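Tulemeo Builders Forum > Arms & Manipulation > Data collection
Thread: How many demos before you stop blaming the demos?

bucket_of_bolts
Posted Thursday, May 12, 2022

Second winter of this and I would like a sanity check from people who have suffered similarly.

Two-arm cell, teleoperated, imitation learning. The task family is "tidy the balcony": move bags of potting soil in and out of a basket, put things on a shelf cart, shift small plants without murdering them. We've recorded 1487 episodes since February. After I went through and threw out the ones where the operator sneezed, dropped something or visibly lost the will to live, we have 632 left. The policy trained on those is good at approaching a bag. It approaches beautifully. Then it hovers over the bag like a bloke at a barbecue who's been handed the tongs and doesn't want to commit.

Success on the soil-to-cart task is 20 per cent. My colleague says record more. I say the ones we've got are mush and more mush won't help. Loser buys lunch, so please answer carefully.

kerb_weight
So you binned more than half your data and now you haven't got enough. Have you tried not doing that?

bucket_of_bolts
Knew someone would. The binned ones are still on the drive, they're just in a folder with a rude name.

We did try training on the lot. It learned the hover and also learned to let go halfway across, which I take as evidence for my side. 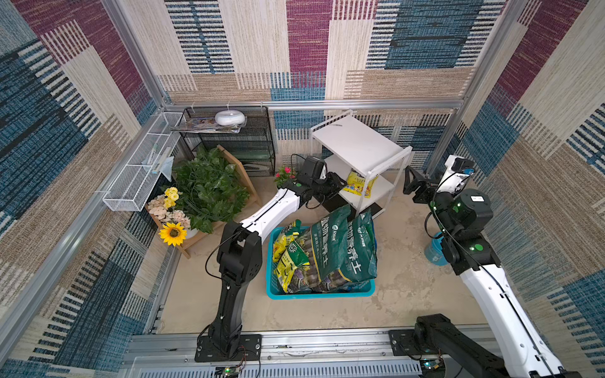

The other thing I should mention is the clutter. We went all in on set dressing early, on the theory that a bare cell gives you a policy that panics the first time it meets a pot plant. So there's a fair bit of foliage, a patterned fabric on the walls that would do a suburban RSL proud, and two arms trying not to elbow any of it. I shuffle the props between sessions. Could be I've made the problem harder than it needed to be, but I'd rather find that out now than in somebody's flat.

nullspace_nev
Soil bags are horrible. I'll say that up front so you don't feel singled out. A bag of soil slumps differently every time you put it down, so your operator is solving a fresh puzzle on each episode and your policy sees a pile of contradictory answers. One day they pinch the top corner, next day they go for the side, day after that they scoop it with both arms.

Hovering is what you get when you average those. It can't go left and right so it goes nowhere. How many operators?

bucket_of_bolts
Four. Each of whom believes the other three are doing it wrong.

nullspace_nev
There's your trouble. Pick one grasp, write it on the wall, re-record a couple of hundred with that grasp only. I'd bet the lunch on it.

greyhound_servo
Going to disagree with nev here. If you force a single grasp you get lovely numbers in the cell and a policy that's helpless when the top corner is folded under. Variety is the point of collecting the stuff. What you want is a model that can represent more than one answer, and then the four operators are an asset.

Also please don't train people to move like robots so that robots can learn to move like people. I've done that job. My shoulders still hurt.

nullspace_nev
Lovely in principle. With 632 episodes split four ways you've got a thin smear of each style. Get one working, add the second, carry on from there. You can be philosophical once it's picked up a bag.

kerb_weight
Has anyone asked about pauses? When our lot were new on the leaders they'd stop just before closing the gripper to check the camera view. Half a second, sometimes two. The policy learned to stop as well, and it had no reason ever to start again. We trimmed the idle stretches and went up a lot without recording a thing.

bucket_of_bolts
Oh no.

Went and looked. I pulled a random handful from the keepers and every one of them has a pause right before the grasp. One operator's pauses are long enough to suggest a phone was involved.

kerb_weight
I accept lunch in the form of a sausage roll.

akel_user_north
We use the Akel trimming script for this and it's fine, but watch the threshold. Ours was too keen at first and cut out slow careful motion along with the idling, so the arm came down on a flower pot like it owed us money. Compare joint velocity on both arms before you cut. If one's holding and the other's moving, keep it.

The Sartori exporter does something similar but it resamples the timestamps afterward and I've never trusted it. The Rurer one I haven't tried.

greyhound_servo
Rurer is okay. Documentation reads like a ransom note.

bucket_of_bolts
Update for the two people who care. Trimmed the pauses, both-arms-still only, threshold set low. No new episodes, same training settings. Soil-to-cart is at about 70 per cent over the weekend's runs. It still dithers when the bag lands on its face, and one time it placed the bag on the cart and then took it back, like it had reconsidered the friendship.

My colleague's position is now that 70 isn't 100 and we should record more. Mine is that the data was bad and I was right. Neither of us predicted pauses.

nullspace_nev
Now do the single grasp.

greyhound_servo
Do not do the single grasp.

bucket_of_bolts
Doing two grasps, a couple of operators on each, labelled. You can both be annoyed with me. Will post when there are numbers.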